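Support log: black molded covers arrive with rub marks after storage in bins
Opened in June. Status: closed, with one open point
By the packing room desk, Fomonora

Summary of the problem

The assembly side at Trildale sent back a part of our delivery. The complaint was about the long curved black covers, the ones with the ridge in the middle and the flanges on both sides. On many of them there was a dull gray line along one flange, and on a few the ridge had small scratches. The covers have a glossy surface, so every mark is easy to see when you hold the part near a window.

The delivery had 230 covers. Trildale did not tell us the exact number of bad ones in the first message, only that it was "too many to polish by hand." I asked for the affected parts back and they came the next week in the same cartons.

I write here all the steps that I tried, also the ones which did not help, so the next person does not need to repeat them.

First check: is it the molding?

My first idea was that the marks come from the mold. I took fresh parts directly after they were released to us and looked at them under the desk lamp. They were clean. I put them side by side with the returned ones and the difference was very clear. Also, a mark from the mold would be always in the same place, and our marks moved up and down the flange by up to 30 millimeters from one part to another.

Result: not the molding. I closed this direction.

Second check: the gloves

Somebody on the early shift said that the new gloves have a rough palm. I rubbed one cover with the glove for a while, quite strongly. It left a smear, but the smear came off with a soft cloth. The returned parts do not clean with a cloth. I tried also with a little warm water and soap, the same result.

Result: not the gloves. We keep them.

Third check: the bin and the insert

After this I went to the storage corner and spent one morning only watching how the parts go in and out. We keep the covers upright in white plastic bins with a brown cardboard insert, and they wait there until the packing table has space. The insert was cut for the old version of the cover, which had narrower flanges. With the new version the part does not go down straight. It leans, and then the flange rests on the cut edge of the cardboard.

A cut edge of cardboard feels soft to the finger, but it is not soft for a glossy surface. Each time when the bin is moved, the part rocks a little and the edge works like very fine sandpaper. I drew a line with chalk on the edge of one slot, put in a clean cover and carried the bin to the packing table and back. The chalk was on the flange exactly where the gray line appears on the returned parts.

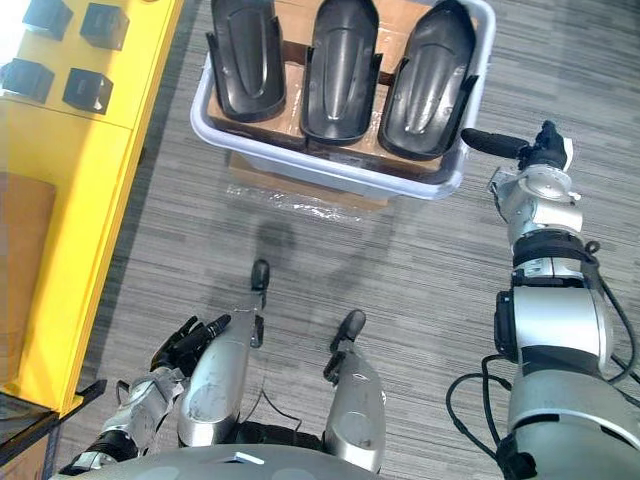 After the chalk test I repeated the same walk with a different bin, to be sure that it was not one bad insert. The chalk came to the same place again. I then measured the slots and they were 3 millimeters too narrow for the new flange. The drawing for the insert was never updated when the cover changed. It still had the old part name on it.

Result: this is the cause, or at least the main one.

What we changed

1. The slots are cut wider. I did the first insert with a knife, and it was not beautiful, but the cover stood straight in it.

2. The cut edges are covered with a strip of thin foam tape. We tried paper tape before, but it came loose after a few days at the corners.

3. Fewer covers per bin. When the bin is full the flanges touch each other, and this makes a second kind of mark, shorter and brighter. Please leave one slot free between two parts.

4. The bin is lifted with both hands and put down. Before, it was often pushed over the top of a carton, and the parts were shaking all the way.

We asked Jenthorpe for new inserts made to the correct drawing. The smallest order was 200 pieces, which is more than we need this year, but we took them. Until they came we used the ones cut by hand.

Test after the change

I put clean covers in the changed bins and left them in normal use for two weeks. The chalk test was repeated at the start and at the end. At the start there was no chalk on the flange. At the end I found a very light trace on one part, in a bin where the foam tape was missing on one side. I replaced the tape and the trace did not come again.

Trildale received the next delivery and answered with one word: "Ok." From them this is a good answer.

Open point

The small scratches on the ridge are not fully explained. The ridge does not touch the insert when the part stands upright. My guess is that it happens at the packing table, when the covers are laid down on the side before wrapping — but I have not proved it. I put a piece of felt on the table and we will look again after the next delivery. If you see a scratch on the ridge, please write on the bin card where you found it, and do not put the part back with the others.

Comments

packing, late shift: The hand-cut inserts are still in two bins near the door. Can they be thrown away or do you want to keep them?

author: Please keep one as a sample and throw away the rest. Thank you for asking.

reader from the spare parts store: We had the same gray line on a different cover and blamed the truck for months. Going to try the chalk tomorrow. Does the color of the chalk matter?

author: I used white because the parts are black. Blue was hard to see.

early shift: The foam tape also gets loose when it is cold in the morning. Pressing it down for a longer time helps a bit.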